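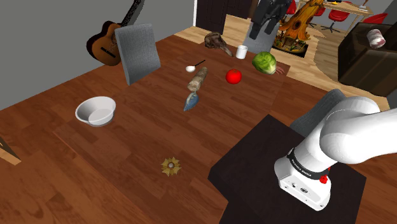
Image credit: Nuser

Hepburn Home Help
Posted Thursday, May 13, 2021 by Jean Gillies

Moving into a rental, what do I do about the electric?

Moving to a two-bed in Astodstead in June. Never had my own electric account, it was always in with the rent. Landlord says "just call them" and wont say who. Do I need to set it up before I get the keys or can it wait til the weekend after? Also worried about a deposit, a guy at work paid up to $400 and that would about clean me out. Credit is thin, not bad, just thin. Anyone done this lately?

Beathag Semple
Call before. A week ahead is plenty. Have the full address with the unit number, your lease start date and ID handy. If you don't know which company, ask whoever lives there now, or the building office, or look on an old bill in the mailbox area (don't open it, obviously).

On the deposit, ask if they take a letter from your last utility or a cosigner. Some will split it over the first few bills too. Get the name of whoever tells you that.

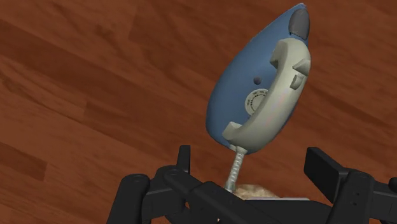
And take a picture of the meter the day you get keys, with the numbers readable. My first bill in Grakunwood had someone else's 1,000 kWh on it. Took two phone calls to fix, but only becuase I had the photo. Ask what day your reading is while you're on the phone. First bill is usually a short one or a weirdly long one, don't panic either way.

Kalkidan Tilahun
what she said. also check the lease, mine said power had to be in my name by day one or they charge a fee. Landlord never mentioned it

Serpil Kılıçarslan
Just go with budget billing, same amount every month. Mine's fine.

Related
Who pays for trash pickup in a duplex?
Getting a deposit back after moving out
Water bill still in old tenant's name

Contact us | Copyright 2021 Hepburn Home Help | Back to top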